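Notebook entry, 8 May 2020
Project Paltar - demonstration recording, kitchen table setup
Zarnton bench, single arm, parallel gripper

Purpose of the session: to record hand-guided and remote-controlled demonstrations of the cup transfer task, and to decide which of the two methods will supply the training set. The work plan from April calls for 1000 accepted demonstrations before any policy is trained. The present total is well short of that figure, and the method should be settled before more hours are spent.

The Dalinel control software was restarted before the first recording and the joint offsets were checked against the reference pose. No correction was needed. The wrist camera was refocused and its exposure fixed, as automatic exposure had caused flicker in the April recordings.
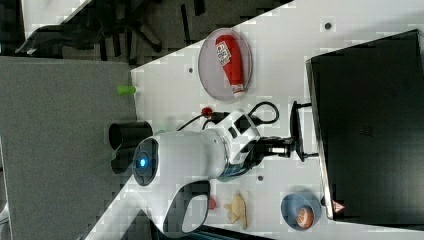
Hand guiding was carried out first. The operator holds the arm behind the wrist and leads it through the motion, with gravity compensation on. Force at the fingers is easy to judge in this mode and new operators learn it quickly. The drawback remains the same as before: the operator's hands and sleeves enter the overhead view, and those recordings can be used for joint trajectories only. Operators are reminded to let go of the arm fully before pressing the end-of-episode pedal. Two recordings were rejected on this account.

Remote control was carried out second, using the Admasu hand controller at the default scaling. Motion is slower and grasps take more attempts, but the camera views stay clear. 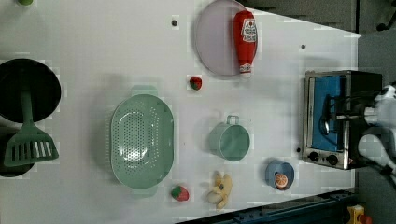

Object placement between episodes needs a firmer rule. At present each operator resets the table by judgment, and the starting positions drift toward whatever is convenient to reach. Large items are the main concern. With the oval colander lying near the middle and the two black pans along the side, there is little open surface left on which to vary the position of the saucepan. A placement card should be drawn for each episode, and items not named on the card should be put away. The play food may stay out as distractors - it takes up little space and the policy will have to ignore it in any case.

A total of 29 episodes was accepted today across both methods. Rejected episodes have been kept in a separate folder with the reason entered in the log. 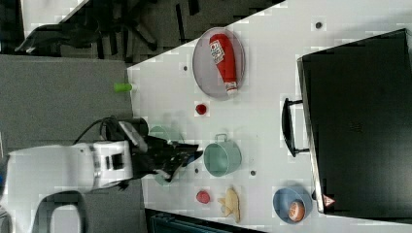 Timing between the camera streams and the joint log was reviewed during the break. One stream was lagging the others. The cause was traced to a shared hub, and the camera was moved to its own port. Episodes recorded before the change have been marked for realignment. They should not be merged with the later ones until that is done. 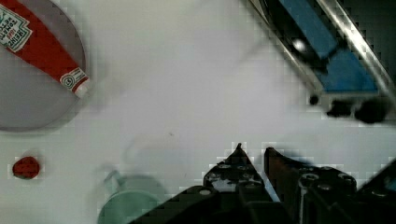 The wrist view was reviewed separately for use as a policy input. Playback was stepped through at low speed, with attention to the approach and the moment before closing. The gripper takes up much of the lower part of the view, and the pale green cup is partly hidden beneath it and blurred as well, so the rim is only a faint outline. The lettering on the ketchup reads clearly in the same view, which suggests that focus is adequate and that motion is the difficulty. A shorter exposure with added light over the table will be tried.

Decision: remote control for the main set, hand guiding for operator training and for checking grasp force.

Open items:
Placement cards to be drafted and printed.
Exposure test on the wrist camera, results to be entered here.
Realignment of the marked episodes.
Controller scaling to be lowered for the final approach, and the value recorded in the Dalinel settings file.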